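Grollby Community Kitchen: progress report to the Peltano Fund

Period covered: from the start of the grant to 19th May

1. Summary

The tableware and dining room part of the project is nearly finished. The old stock has been sorted, the replacement items have been bought and most of them are in use. The tables now have cloths on them at every sitting. The work on storage is behind, for the reasons given in section 4, and we ask for the end date for that item to be moved to July.

2. Sorting the old stock

We began with the cupboards along the back wall, which had not been emptied for several years. Everything was taken out, washed and checked for chips and cracks. We kept 168 pieces that were fit for use. Chipped plates and mugs were thrown away, and sound items that did not suit our meals went to the Paewai charity shop.

Chopsticks took longer than we had allowed for. They had been kept loose in a drawer with the serving spoons, and many were split, stained or without a partner. We matched what we could by length and colour and threw out the rest. The noodle lunch is our busiest sitting, so this was worth doing properly.

3. Tables and place settings

The bare tables were noisy and people told us the room felt like a waiting room. We now use patterned cloths in strong colours, with mugs already on the table when guests arrive. Wooden chopsticks are kept in upright holders so that people can help themselves. Before this they had to ask at the hatch, and some did not like to. 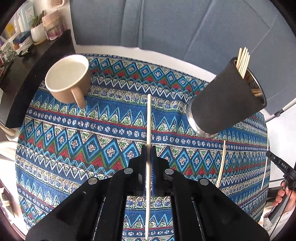 The cloths go through the wash after each noodle lunch. So far the colours have held well at a low temperature. Soy sauce comes out if the cloth is soaked the same evening, but chilli oil is harder and two cloths have a faint mark that we have decided to live with. Ironing was dropped after the second week. They are folded straight off the line and nobody has complained.

Chopsticks are washed by hand and dried flat on a rack overnight before they go back in the holders. We tried putting them away sooner and found that water collected at the bottom. The holders are now emptied and wiped out once a week.

4. Storage

The shelving ordered from Trunent arrived with the wrong brackets. The replacements were also wrong, and we are waiting for a third delivery. Until it comes, the clean cloths are in lidded boxes under the hatch and the spare mugs are stacked in the office. It is workable but it slows down setting up by 30 minutes.

5. Spending

Tableware and cloths came in under budget, leaving £248 on that line. We would like to move this to storage to pay for drawer dividers and a second drying rack. Nothing will be spent from it until we have your agreement in writing.

6. Next steps

Fit the shelving and empty the office of mugs.
Label the cupboards so that any helper can set up the room.
Buy a small number of forks with thick handles, which several guests have asked for.
Send the final receipts with the July report.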